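Let the Small Claims Clerk Talk
By Lucrezia Serra
25/07/2023

My neighbor Amos Calloway lost 2,000 dollars to a landlord he hadn't rented from in over a year, and he lost it in a way that still bothers me when I'm washing the dishes or trying to fall asleep. He had a good case. He had the lease, he had the receipt for his deposit, he had a whole envelope of letters in that careful slanted handwriting of his. What he didn't have was the right name on the form. He sued the man who used to come by for the rent, and the building belonged to a company called Pornerus, and by the time anyone mentioned this to him he was standing in front of a judge who had a long list and not much morning left.

Now, I worked the front counter of a county courthouse for a good part of my life, and I can tell you that the person who took Amos's papers almost certainly saw the problem. You get an eye for it. A form comes across the counter with a first name and a last name where a company ought to be, and a little bell goes off. And then you stamp it, because you've been told, on your first day and every year after, that you can't give legal advice.

I understand the rule, I really do, and I don't want to be unfair to the people who wrote it. A clerk works for the court and the court belongs to both sides. If I lean over and tell you how to win, I've done something to the person you're suing, who isn't there to hear it. I've also met a few clerks (lovely people, some of them) who would have handed out terrible advice all day long if you'd let them. So there has to be a line somewhere, and I'd never argue for taking it down.

My complaint is with where we've put it. Telling a person "you should sue for more" is advice. Telling a person "if your landlord is a company, the company's name goes in this box, and you can look it up on the computer over there" is closer to giving directions to the restroom. But the two get treated alike, and when you're worried about your job you learn to say as little as you can. I must have said "I'm not able to answer that" more often than I've said good morning.

People will tell you to hire a lawyer, and for a serious matter I'd say the same. If you've been badly hurt, or you might lose your house, please go and find one, and go early. But small claims was built for people who don't have one. If the lawyer costs more than the deposit, you haven't been helped very much. There's a legal aid office in our county, and good souls work there, but they're stretched thin enough that a deposit case goes to the bottom of the pile, and I can't blame them for that either.

What I'd like is pretty modest. Give the clerks a written list of things they may say out loud, in everyday words, to either side. Who can be sued, and what name to use. How the other person has to be served, and by when. What to bring, how many copies, and the fact that a picture on your phone may not be any use to you if the judge has nothing to look at it on. Train everybody on the list, post it on the wall so the defendants can read it too, and stand behind the clerk who follows it.

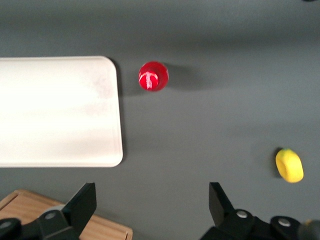 A gray tabletop with a white board at the left.

I raised this at a public meeting back in December and a gentleman in the row ahead of me, a lawyer with very nice manners, turned around and asked whether I wasn't worried about mistakes. Of course I am. A clerk who misreads the list could send somebody off with the wrong form. But we already have mistakes, plenty of them, and at the moment they all land on the person who's least able to carry them. A clerk's mistake could at least be noticed and put right, and the list could be fixed so it didn't happen again the following week.

Amos did ask whether he could file again with the right name. He may be able to, and I've nagged him to find out before the deadline gets any closer, but he's seventy-something and tired, and he told me he'd had enough of sitting on that bench. I made him coffee and we talked about his tomatoes for a while. The envelope is still on top of his refrigerator.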